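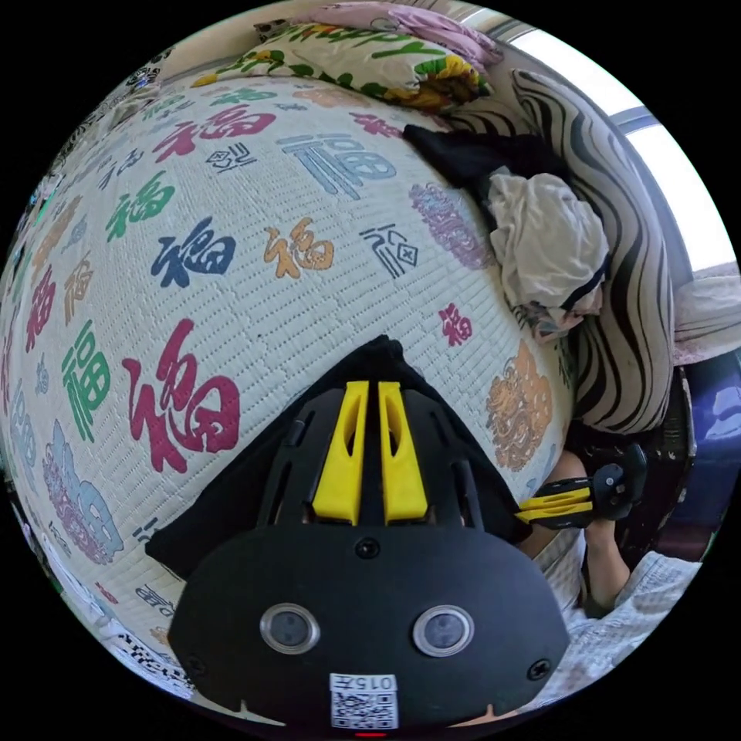
The introduction of automated handling at the Nillville linen works, where I have been employed as a section supervisor for a good part of my working life, has now passed through its first full season. Several former colleagues have asked me to set down how the change has been managed and what it has meant for the staff. The views expressed are my own and do not represent those of the company.

The works receives bedding, towels and garments from aged care residences, country motels and a number of private households. For as long as I have been there, the day has been organised around the sorting bench. Items arrive in mixed bags, and each must be picked up, shaken out, checked for marks and labels, and sent to the correct line. The washing, drying and ironing of flat sheets were mechanised long ago. The picking up was always done by hand.

In September the company installed the Cirker system on the first of the two sorting benches. It consists of a pair of arms with soft-tipped fingers, mounted over a shallow tray, and a screen on which the operator may accept or refuse each decision. The supplier stated that it would be capable of separating 1,000 items in a shift. On its best day so far it has managed 328 before being stopped for the evening. I record the figure without criticism, as the staff were told from the outset that the early months would be slow.

The difficulty lies in the nature of cloth. A carton has corners and keeps them. A pillowcase inside a quilt cover inside a bath sheet has no shape that can be relied upon, and a dark garment crumpled upon another dark garment may be lifted as a single piece. Printed fabrics present a further problem. The system was inclined to treat a large flower or a strong stripe as the boundary of an item, and would reach confidently for the middle of a doona cover. These errors have become less frequent. They have not ceased.

Much of the improvement must be credited to the people on the bench. Tsehay Tufa, who has sorted at Nillville for longer than I have supervised there, was asked to demonstrate the handling of difficult pieces so that her method could be studied. She was initially reluctant. Her objection, which she put to management in writing, was that she was being asked to teach her own replacement without being told what would become of her position. I considered this a reasonable question, and I said so at the time.

The response took longer to arrive than it should have. It was eventually confirmed that no permanent sorter would be made redundant as a result of the Cirker installation, that demonstration work would be paid at the higher rate, and that any sorter who completed the operator course would be reclassified. The wording was circulated to all staff and is displayed outside the lunch room. Casual staff were not covered by it. Their hours have fallen, and it would be misleading to describe the change as having been without cost.

As to the work itself, the most welcome difference has been physical. Wet towels are heavy, and sorters have traditionally finished a shift with sore wrists and shoulders. The arms now take a fair share of the lifting on the first bench, and two of the older staff have asked to remain there permanently. Others have requested a return to the manual bench. They find the operator's chair tiring in a different way, as one must watch closely for long periods and intervene only occasionally. Rotation every 30 minutes was trialled and has been retained.

There has also been a change in conversation. The old bench was a sociable place, where people stood facing one another and talked while they worked. The new one has its operators facing a screen. Mesfin Mamo raised this at a staff meeting and proposed that the screen be turned side-on to the tray. The alteration required a longer cable and very little else, and it was made the following week. I mention it because it was not in the supplier's plan, and because it has been appreciated more than any of the software updates.

Training is conducted by Endale, the contractor which also maintains our presses. The course is adequate, although the written materials assume a familiarity with computers that several of our people do not possess. I have asked for a version in plainer language, and for the fault codes to be printed on a card that may be kept in an apron pocket. The card has arrived. The plainer manual has been promised.

Management has indicated that a folding unit from Nikus will be assessed next, beginning with hand towels. Staff have requested that the terms be settled before any equipment is delivered, and I have supported that request. A meeting has been arranged with the site manager, and I will report on its outcome here once the minutes have been agreed.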